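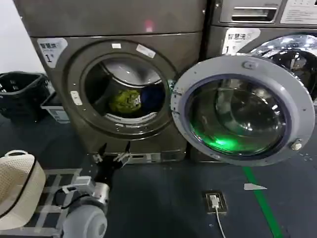

Search this site Enter keyword Go

About Clarby

Clarby runs shared laundry rooms in apartment buildings and student residences. We supply the front-loading machines, label them, service them and set the rules for their use. The company has its office and parts store in Manonstead.

We look after 143 rooms holding 2,116 machines. Each room is assigned to one of two service routes, Jiang or Naren, and each route keeps its own parts stock and its own log. A machine keeps its number for as long as it stays in the same room.

How a room is set up

Machines stand side by side with enough clearance for the doors to open fully. Labels go on the front panel, near the door, in the language most residents read. Baskets are kept on the floor beside the machines.

Loading

Sort by color before opening the door. Shake out each item and place it in the drum one at a time. Stop when the drum is three-quarters full. Check the gasket for trapped cloth, then close the door until the latch engages. After unloading, look along the bottom of the drum, where socks and small items collect.

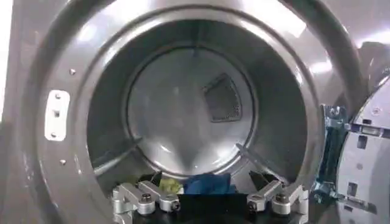

Volume 2, page 37

Drum and latch inspection

The drum is stainless steel. At each visit the technician turns it by hand, feels the lifter ribs for burrs, and wipes the rear wall and the inside of the rim. The latch plate is checked for loose screws. Worn plates are replaced, never bent back into shape. Gaskets are cleaned with a damp cloth and mild soap; bleach is not used on them.

Reporting a fault

Give the room name, the machine number and what the machine was doing when it stopped. Leave the door closed if there is water in the drum. Fault reports received before noon are passed to the route the same day.

Page revised Monday, November 9, 2020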